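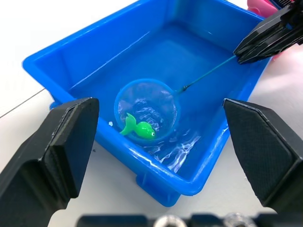 Zwischenbericht August: Amphibien und Kleingewässer in Prunau

Ihr Lieben bei der Gritesero-Stiftung, ich fange gleich mit den Molchen an, weil ihr beim letzten Mal als Erstes danach gefragt habt: Ja, sie sind da, und zwar in drei von vier Tümpeln! Mit dem vierten hatte ich ehrlich gesagt schon abgeschlossen, der Boden ist dort so sandig, dass wir im Frühjahr zweimal nachdichten mussten. Für die Bestimmung arbeiten wir ganz schlicht, eine blaue Kunststoffwanne mit wenig klarem Wasser, dazu ein kleiner runder Kescher, mehr braucht es auf dem Tisch nicht. Die teuren Beobachtungsküvetten aus dem Antrag habe ich deshalb bisher nicht bestellt und würde das Geld gern umschichten, dazu unten mehr.

Was seit dem Frühjahr passiert ist

Der Winter war lang und der Bagger kam spät. Geplant war, dass alle vier Mulden vor der Laichzeit fertig sind, geklappt hat das bei zweien. Die dritte wurde gerade noch so rechtzeitig voll, die vierte (die am alten Ziegeleiweg) stand bis in den Mai praktisch trocken. Trotzdem haben wir bei den Abendbegehungen insgesamt 123 Teichmolche erfasst, dazu Grasfrösche und ein paar Erdkröten, die sich vom Baulärm offenbar nicht haben beeindrucken lassen. Bergmolche fehlen noch. Ich hatte ein bisschen auf sie gehofft, der Buchenhang liegt ja gleich nebenan, aber dazwischen ist die Kreisstraße, und da kommen sie wohl so schnell nicht rüber.

Der Amphibienzaun an eben dieser Kreisstraße steht jetzt auf 530 Metern. Das ist etwas kürzer als gedacht, am östlichen Ende wollte ein Pächter den Zaun nicht auf seinem Streifen haben, und ich wollte mich deswegen nicht mit ihm anlegen. Wir haben uns darauf geeinigt, im Herbst noch mal zu reden, wenn das Maisfeld abgeerntet ist. Mein Eindruck war, dass er vor allem Sorge um seine Zufahrt hat. Die können wir mit einem Klappstück freihalten, das Angebot von Stisdale dafür liegt euch schon vor.

Zu den Eimern am Zaun: Die alten waren zu flach, da sind uns kräftige Frösche wieder herausgesprungen. Jetzt haben wir tiefere, mit Stöckchen drin, damit Mäuse und Käfer auch wieder hinausfinden. Geleert wird in der Wanderzeit morgens um sechs und abends nach Einbruch der Dunkelheit, und ich gebe zu, die Sechs-Uhr-Runde im März bei Schneeregen war nicht mein liebster Teil des Jahres.

Die Schulgruppen

Die Gruppen aus der Grundschule Prunau kommen seit Mai regelmäßig, meistens vormittags gegen zehn. Wir gehen zuerst zum großen Tümpel, keschern am Rand, und danach wird drinnen bestimmt. Inzwischen habe ich den Ablauf umgestellt: früher gab es erst den Vortrag und dann die Tiere, und beim Vortrag hat mir kein Mensch zugehört. Jetzt kommen die Tiere zuerst, und die Fragen entstehen von allein. Warum hat der Rückenschwimmer Luft am Bauch? Frisst die Libellenlarve auch Kaulquappen? (Ja, und wie, das gab Tränen.) Die Bestimmungsblätter habe ich nach dem zweiten Besuch noch einmal überarbeitet, auf den alten war der Wasserskorpion so winzig gedruckt, dass ihn alle für eine Zecke gehalten haben.

Eine zweite Schule hat angefragt, ich habe erst mal auf das nächste Frühjahr vertröstet. Mehr Termine packe ich neben der Kartierung nicht, und die Ufer müssen sich zwischendurch auch erholen. Am großen Tümpel ist die Westseite schon ziemlich zertrampelt — da hätte ich früher einen Steg einplanen sollen, das geht auf meine Kappe.

Was nicht gut läuft

Die Wasserstände. Der Juli war sehr trocken, und Tümpel drei ist auf eine bessere Pfütze geschrumpft. Für ein Kleingewässer ist zeitweiliges Austrocknen an sich kein Drama, es hält sogar die Fische draußen, aber in diesem Jahr kam es für die späten Larven ein paar Wochen zu früh. Wir haben umgesetzt, was wir noch erwischen konnten. Künstlich nachfüllen möchte ich weiterhin nicht, das Leitungswasser hier ist sehr kalkreich, und irgendwann muss sich zeigen, ob der Standort trägt.

Und dann sind da die Goldfische. Irgendjemand hat sie im Juni in Tümpel eins gesetzt, vermutlich gut gemeint. Die meisten sind wieder draußen, ganz sicher bin ich mir aber nicht, und ich werde im Oktober bei niedrigem Stand noch einmal nachsehen. Ein Schild steht inzwischen auch. Ich bin kein großer Freund von Schildern in der Landschaft, bei Goldfischen mache ich eine Ausnahme.

Geld

Vom Posten Ausstattung sind noch 2000 Euro übrig, das sind im Wesentlichen die nicht gekauften Küvetten. Mein Vorschlag wäre, davon den kleinen Steg am Westufer zu bauen, Lärche, ohne Geländer, gerade breit genug für ein paar Kinder auf dem Bauch. Das Ingenieurbüro Jaramillo hat sich die Stelle angesehen und hält Schraubfundamente für ausreichend, wir müssten also nicht noch einmal mit schwerem Gerät ans Ufer. Schön wäre eine Rückmeldung bis Ende September, dann könnten wir nach der Abwanderung bauen und im Februar wäre alles wieder ruhig.

Die Baggerrechnung ist bezahlt, die Belege für den Zaun schicke ich gesondert, da fehlt noch eine korrigierte Rechnung mit der richtigen Lieferadresse. Die Fahrtkosten liegen im Plan.

Bis zum Jahresende stehen noch die Mahd rund um Tümpel zwei, das Gespräch mit dem Pächter und die Auswertung der Abendbegehungen an. Die Rohdaten könnt ihr jederzeit haben, sie sind allerdings im Moment noch in meiner Feldschrift, und die ist nach Regen nicht besser geworden.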